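Wustari folding seat: two shows in

Anyone who goes to outdoor concerts without paying for the seated section knows the problem. The gates open at three, the headliner walks on at nine, and the grass gets hard. I bought the Wustari folding seat in July and took it to both nights of the Ranow park shows.

It is a low seat with a back, and it folds flat enough to go under one arm. Security at Ranow allows low chairs on the lawn but not full-height ones. Mine went through both times with a quick look.

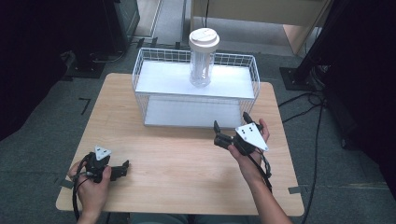
Comfort is good for two hours. I sat through both support acts and most of the changeover on the first night and only got up for food. After that the front bar starts to press behind the knees. Geert De Bruijn, who came with me on the second night, is a lot taller and gave up on it sooner. He stood for the whole Millo set, though he would have done that anyway.

The strap is the weak part. It slips when you walk, and the walk from the station to the gate is long. I tied a knot in it, and that held.
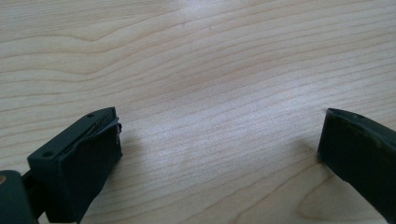
Page last updated: July

Necati Tokgöz wrote to ask if the seat works on a slope. It does if you face downhill. Sideways it leans, and I would not put a drink next to it.

You can't see over a standing crowd from it, so plan on folding it up when the main act starts. For the waiting part of the evening I would buy it again – but I would replace the strap first.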